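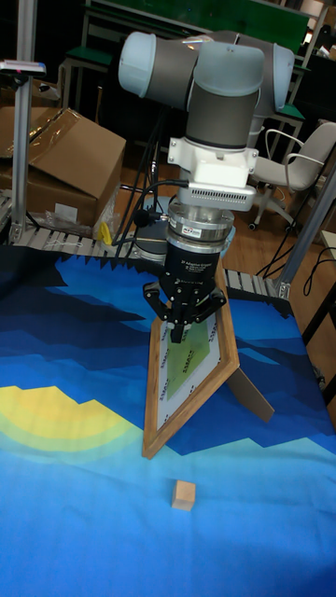 Print | E-mail

Upkeep notes on the arm in the Fledport cell, posted as I go.

1/ The wrist cable gets checked every 200 hours. Leave slack in the loop so joint 4 can turn without pulling on it.

2/ Finger pads come from Grurner. I swap all of them together and write the date in the log, September 2022 for this set.

3/ Grip check after the swap: close on the top edge of the wooden picture frame, slow speed, 2 tries.
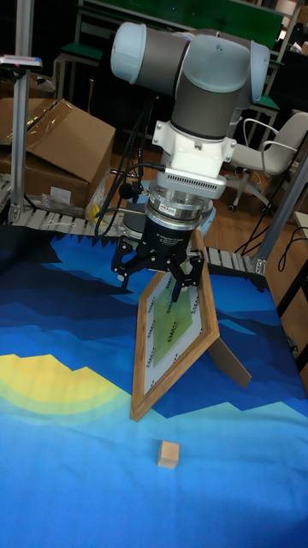 4/ Save the program as 405 and copy it to the Julard drive. Bolts on the white bracket are next.

Print | E-mail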